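The tea phase, month five

I have reached the stage of life where people give me tea. I don't mean a cup of it. I mean tins, pouches, and once a flat round cake wrapped in paper that I assumed was a bar of posh soap and left in the bathroom for most of February.

It began with a kettle. Our old one died and I bought a Vesico, the sort where you choose the temperature, on the grounds that it was reduced and matched the toaster. A kettle like that changes you. For forty-odd years water was either boiling or it wasn't, and now I stand in the kitchen at six in the morning wondering whether 80 degrees is a bit fierce for a green.

Then came the weighing. The leaflet in the first tin said five grams to a small pot, and I had been using what my mother would call a good pinch. My good pinch turned out to be nearer nine, which explained the taste and also the palpitations.
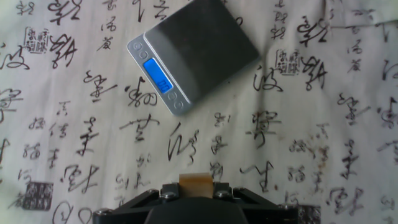 Where the money goes

I kept a list for a while, then stopped because it was upsetting. The kettle was £80, which I defend. The little clay pot from Clirell was a birthday present to myself. The tea itself is the trouble, because it comes in such small amounts that no single order feels like spending. In May I added up the Clirell orders and got £205, and I have not added anything up after that.

My other half points out that a box of 80 ordinary teabags costs less than one of my pouches and does the whole house for a month. I have no answer to this. I drink the ordinary ones too, when I'm not being watched.
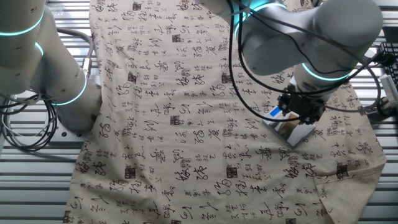 Steeping times are where I lose patience with the whole business. Every website gives a different number and every one is sure of itself. Twenty seconds, says one. Three minutes, says another, for the same leaf. You can buy any amount of calligraphy to spread under the pot, the sort with little dark seals dotted between the columns, and it will make the table look as if somebody there knows what they're doing, but the tea will still come out like creosote if you wander off to answer the door. I now use the oven timer. It has one alarm, pitched for roasting joints, and it makes the cat leave the room.

The second steeping is meant to be better than the first. The third is meant to be better still. By the sixth I am drinking warm water and nodding.

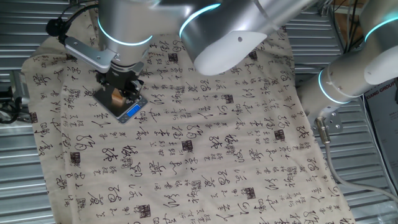

Plenty to read while the kettle makes up its mind.

I did go to a tasting in the spring, in the room over Vrettos, the café by the station. You get eleven teas in thimbles and a sheet to write on. The others put things like "wet stone" and "apricot skin". I put "nice" four times and "hay" once, and was told the hay was very good. I've been insufferable about the hay ever since.

What I did learn there is that you're allowed to slurp. More than allowed – it is expected, and loudly. A room full of grown adults making the noise of a bath emptying is worth the ticket on its own, 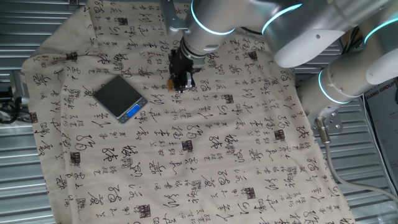

and I have tried it at home, where it is neither expected nor allowed. So I slurp in the utility room, next to the tumble dryer, with the door shut.

The soap cake, by the way, was an aged one from Mokov and apparently rather good. It smells faintly of shower gel. I've had two pots of it and I think the third steeping may be coming round.

Comments

kettlewatcher
I did the bathroom thing with a block of fancy chocolate. It doesn't recover either.

Moira's allotment
Five grams?? I use a dessert spoon and have done for years. Might explain why I don't sleep.

plainbrew426
Teabag, mug, milk. You're welcome.

oolong_way_home
Which Vesico is it? Mine beeps when it reaches temperature and I can't find how to turn it off.

Contact | © All words mine unless I've pinched them | Back to top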